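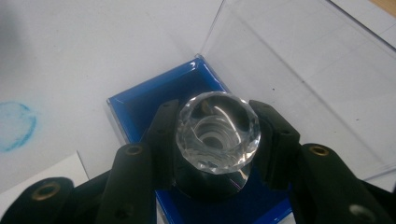 Attachment 1 – crystal piece held at its widest part, blue tray and open lid behind

Ticket: Handling rule for clear and faceted items
Project: Stiltura
Opened by: Gaurav Katiyar
Assigned to: Ruwan Bhattacharjee
Opened: December 17, 2020
Status: Closed, rule amended

Problem
Demonstration episodes with the crystal piece keep failing review. The reviewer cites section 5 of the handling standard, "grip on the body, never on the decorative part". On this item the body is the glossy black base. Operators are gripping the crystal instead, as in the attachment. Need a ruling before we record more.

Log

Ruwan: How many episodes are we talking about?

Gaurav: 2,016 in the Stiltura set so far, all objects. More than 5 sessions have the crystal in them. I haven't pulled an exact episode count.

Ruwan: Ask the operators to try a base grip, open lid, same tray. Two operators if you can.

Gaurav: Done with two operators. Base grip is poor. The base is smooth and widens toward the bottom, so the fingers ride up it on the way out of the tray. The heavy end is then on top and it tips. One drop from low height onto a folded cloth, no chips. Stopped there.

Ruwan: And the grip on the crystal?

Gaurav: Steady, provided both fingers sit at the widest part and close evenly. If one finger lands early, the piece turns. Operators say it's hard to judge contact because you see straight through it. They watch the facets on the rim for the finger edge.

Ruwan: Then the rule is wrong for this item. Section 5 was written at Pathirana for painted figurines, where the finish rubs off. I'll amend it. Leave the recorded episodes in the set but have the reviewer look at them again under the new wording.

Gaurav: Can we also say something about the lid? The reviewer flagged two episodes where an outer arm touched it. The rule only covers lids that are closed.

Ruwan: Yes, adding it.

Amended wording, section 5
5.1 Grip where the item is stable. For top-heavy items this may be the decorative part.
5.2 Clear items: both fingers at the widest part, close slowly, pause before lifting.
5.3 Hinged lids must be fully open before the gripper enters. Contact with the lid is logged as a minor fault – the episode is kept.
5.4 Any drop: stop, inspect the item for chips, note it in the session sheet.

Gaurav: Fine by me. Does the table need to be clean for this? There's a blue ring mark on the white top.

Ruwan: Marks on the table are not a fault. Leave them. Loose paper should be clear of the item's path, which is already in the setup rules.

Gaurav: Operators briefed, reviewer has the new text. Closing.

Follow-up: section 5 to be looked at again in June, or sooner if another clear item comes in.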